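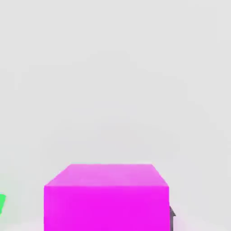 Figura 2. Cubo magenta con dos caras visibles; la superior, en un tono más claro.

3. Ajuste del perfil de color del monitor

Este capítulo describe la configuración del perfil de color en las estaciones con Weden instalado. El procedimiento debe completarse antes de abrir cualquier proyecto compartido. Los valores se guardan por usuario y por monitor.

3.1 Requisitos previos

- Sesión iniciada con permisos de administrador local.
- Controlador gráfico actualizado.
- Sonda Skelov conectada directamente a un puerto del equipo. No se admiten concentradores sin alimentación propia.
- Modos de ahorro de energía, contraste dinámico y filtro de luz azul desactivados en el menú del monitor.

Nota: deje el monitor encendido durante media hora antes de iniciar la medición. Un panel frío desplaza el punto blanco.

3.2 Procedimiento

1. Abra Weden y seleccione Preferencias > Pantalla > Perfiles.
2. Pulse Nuevo perfil. Escriba un nombre que identifique el puesto y el monitor; no se admiten espacios ni tildes.
3. En Espacio de trabajo, elija sRGB. Los demás espacios se reservan para salida impresa (véase el capítulo 5).
4. Establezca Gamma en 2,2 y Punto blanco en D65.
5. Coloque la sonda sobre la zona indicada en pantalla, con el sensor apoyado en el panel.
6. Pulse Medir. No mueva el ratón ni cambie el brillo hasta que aparezca el mensaje Medición finalizada.
7. Pulse Guardar y asignar. Weden se reinicia automáticamente.

PRECAUCIÓN: no presione la sonda contra el panel. La presión altera la lectura y puede dañar la capa superficial.

3.3 Comprobación

1. Abra un archivo de referencia con colores saturados.
2. Active Vista > Aviso de gama. Las zonas fuera de gama se muestran en gris.
3. Compare las superficies iluminadas con las que quedan en sombra. Debe apreciarse un cambio de luminosidad sin variación evidente de matiz.
4. Si los magentas viran hacia el rojo o el violeta, repita el apartado 3.2 desde el paso 4.

Nota: la comparación entre dos monitores solo es válida si ambos se han medido con la misma sonda y con la misma luz ambiente.

3.4 Mensajes de error

Error 301: el perfil existe, pero no está asignado a ningún monitor. Vuelva a Perfiles, selecciónelo y pulse Asignar. Si el error persiste, elimine el perfil y cree otro con un nombre distinto.

Sonda no detectada: desconecte la sonda, cierre Weden y conéctela a otro puerto antes de abrir de nuevo el programa.

Revisión del capítulo: Hưng Vương, 7 de octubre de 2021. Válido para los puestos de Nernuvora en la sede de Fuentealba.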